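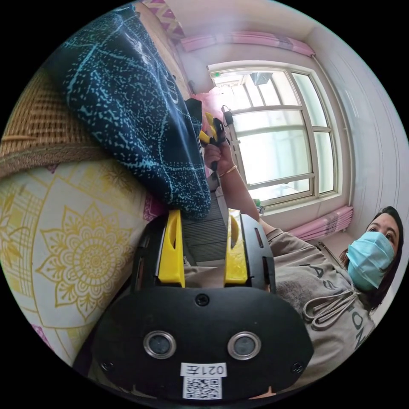 Figure 2. Hand-held gripper with two yellow fingers, rear view.

4.2 Service hours and parent commitment

The claim we were most often given at the four schools is that required service hours make parents more committed to the school. It is stated in handbooks, repeated at enrollment meetings, and used to defend the fee charged to families who fall short. We do not think the evidence supports it, and our own data do little to rescue it.

Part of the trouble is the word "commitment." In the handbook at Stilter it means turning up. At Paterson it seems to mean agreeing with the religious mission of the school, and the parents we interviewed there used it to mean staying enrolled through eighth grade. Earlier work in this area tends to slide between these senses. A school can show that parents logged their hours and then say, a page later, that parents support the mission. The second statement needs its own evidence and rarely gets any.

We surveyed 200 parents. Those who had completed their hours by December gave higher scores on our mission agreement items than those who had not. A friendly reader would stop there. But the parents who finished early were also the parents most likely to belong to the sponsoring parish, to have an older child already in the school, and to have one adult at home during the day. Any of these could produce the same pattern with no help from the service rule. When we compared only parish members with other parish members, the difference shrank to a size we would not want to build a policy on.

Timing is a second problem. We asked about attitudes once, in the same form that asked about hours. A parent who has just written down a full total of hours may feel some pull to report warm feelings on the next page. Hayat has argued in our team discussions that this effect is likely small, given that the forms were anonymous. Thampi disagrees and points out that the forms were handed out and collected by classroom teachers at Trerov and Stoneo, which may not have felt anonymous to anyone filling them in. We were not able to settle the matter and report both views.

The interviews make the picture less tidy still. Two parents described the hours as the way they had made friends in the school, and both said they would have helped anyway. Others spoke of the rule as a bill. One mother told us she paid the fee each year in the first week so that she would not have to think about it, and she was, by every other sign we had, a devoted supporter of the school: she taught Sunday classes, attended school Masses, and had moved two children there from a public school. On the school's own records she counts as uncommitted. A father at Stoneo had met the requirement in full by working the parking lot and said he could not name the principal.

We would also question how the hours are recorded. At Paterson, baked goods earned credit at a rate set by whoever ran the sale. Trerov gave credit for attending meetings that parents were already required to attend. Stilter kept a paper log in the front office, which parents signed themselves. None of this is dishonest, but a total built up in these ways is a poor measure of effort, and we are doubtful of any study, including this one, that treats it as a clean number.

School leaders offered another defense, which is that the rule brings in labor the school could not afford to pay for. This may well be true. It is a budget argument, however, and it should be judged on budget terms, including the staff time spent chasing forms. We asked each school for an estimate of that time and received none.

It remains possible that required service does deepen attachment for some families, perhaps those who arrive with no parish ties and few contacts. Our sample of such families was too small to say. A fair test would follow new parents from the month they enroll, ask about their views before any hours are worked, and include at least one school that had dropped the rule. Until a study of that kind is done, we would advise schools to stop telling parents that the requirement is there for their own formation.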